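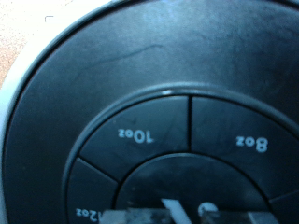 Step 4: Getting the arm to press a coffee maker button

OK, so if you did the first three steps you have a wrist camera that streams, a gripper that opens and closes when you tell it to, and a home pose you can get back to without hitting the shelf. Great! Now we get to do the thing everybody in the club has been asking for since May, which is pushing buttons on the coffee maker.

I'm writing this the way we did it at the Skelstead robotics club, so if your arm is different you'll have to swap in your own commands. The order of things should still work.

4a. Pick one button and stick with it

Our coffee maker has wedge buttons for the cup sizes (8oz, 10oz, 12oz) in a ring, with a big round button in the middle. Start with the round one. It's the biggest target, and I wasted a whole afternoon going for the 8oz wedge first because I wanted to show off. The seams between the wedges are thin and if you're a little bit off you land on the neighbor.

Unplug the coffee maker for this whole step, and leave the water tank out. You're only learning to touch the right spot.

4b. Work out which way is up

This one gets people every time! Our camera comes at the panel from the back of the machine, so the labels are upside down in the picture and 10oz looks like zo01. Left and right are swapped from what you see standing in front of the counter. If you stand there with the jog pad saying "a little left, a little left" you will drive it the wrong way, I promise.

What I do is put a sticky note on the monitor with an arrow for each jog direction (+X this way, +Y that way) drawn the way the CAMERA sees it. You could also flip the video in software. Leidy Condori did that on her laptop and likes it a lot, but then remember that your saved pictures may or may not be flipped too, depending on where in the code you do it. Ask me how I know.

4c. Close the gripper before you go down

In the picture up top the fingers are the two gray blurry blocks at the bottom, and you can see a gap between them with bits of the white icon showing through. That's fine for lining up, I like having a gap to look through. But don't press like that. With two fingers apart you can catch the center button and a wedge together. Line up first, then close, then check again, then go down.

They'll always be blurry, by the way. They're way too close to the lens for it to focus on them. Don't mess with the focus ring to fix it or you'll lose the labels, and the labels are what you want sharp.

4d. Come down slowly

Set your speed to 5 percent. Yes it's boring. Then:

Move to your hover pose above the button.
Step down in small moves and watch the picture after each one.
When the tips touch, stop and write down the Z value.
Back up to hover and do it again.

I did nine touches and threw out the ones where I flinched and hit stop early. Take the lowest Z you trust and save it as press_z in your config file. If you're using our Stillow script it's in the same file as your home pose, a few lines below it.

Your press move is then hover, press_z, wait, hover. The wait matters more than I expected! If you come straight back up you can get a press that looks perfect and doesn't register. I set ours to 25 in the script, and if you're reading the code, those are ticks and not milliseconds.

4e. Watch the shiny spots

If you want to find the button by code and not by hand, use the printed labels. My first try looked for bright pixels and it fell in love with the little white glint on the rim around the buttons. Then it liked the silver edge of the machine. The labels are light on black and pretty crisp, so they make good templates. Save your template pictures from the same hover height you'll use later, with the same lamp on.

4f. Before you plug it back in

Run the press ten times in a row with the power off and stand next to the stop button the whole time. Then put a cup under the spout, fill the tank, plug in, and try it once. If the arm lands on the wrong button, go back to 4b and check your arrows before you change any numbers.

Step 5 is picking up the cup. Use an empty one!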